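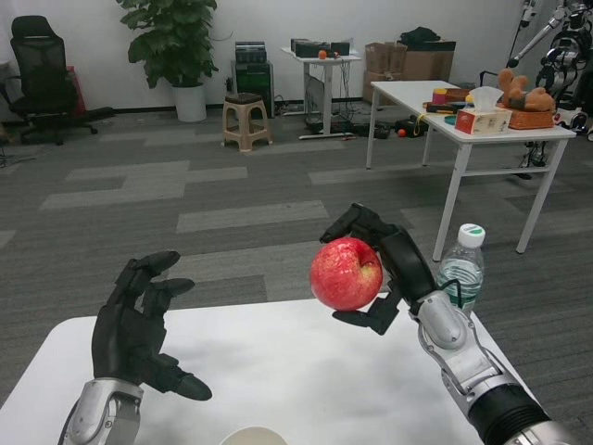

Red apple held over a white table

Frame rate and aspect ratio for submitting a horror short?

Horațiu Voicu
March 11, 2020

I'm finishing a slasher short called Brodar and the Broltirard festival wants files by July. The spec sheet asks for a DCP or ProRes 422 HQ at 24 fps. We shot at 23.976 and the timeline is 2.39:1 inside a 1920x1080 container. Running time is 11 minutes with credits. The mix is stereo only.

Do I conform to true 24 before export, or let the DCP software do it? Also, the night exteriors (the cabin and the chase) look crushed on my TV but fine on the grading monitor. Is that going to be a problem in a theater?

368 views | 3 comments | Share

Celeste Saavedra

Conform it yourself. Reinterpret the finished picture master as 24 fps so every frame is kept and nothing is blended. The film gets shorter by 0.1 percent, under a second at your length. Then speed the audio up by the same ratio and check sync at the head, at the middle and on the last hard effect. Slashers have plenty of sharp transients, so drift is easy to hear.

For a 2K scope DCP the container is 2048x858. Your active picture is 1920x803 or so inside the letterbox, so you would crop the bars and scale up slightly. Don't leave the bars in and call it flat unless the festival says flat is fine. Some small venues prefer it.

On the blacks: check the TV's input range first. If the player sends full range and the set expects limited, everything near black goes away. Fix that before you touch the grade. If you can book 45 minutes in a real screening room, do it with the chase reel.

Stereo is accepted in most places, but dialogue will come from left and right with no center. Ask them.

Helpful: 61 | Share

Sarkisik

just send the prores, they convert it anyway. I had a zombie short at a festival with 110 seats, sent 23.976, no complaints. the blacks did look kind of gray but that was their projector

Helpful: 2 | Share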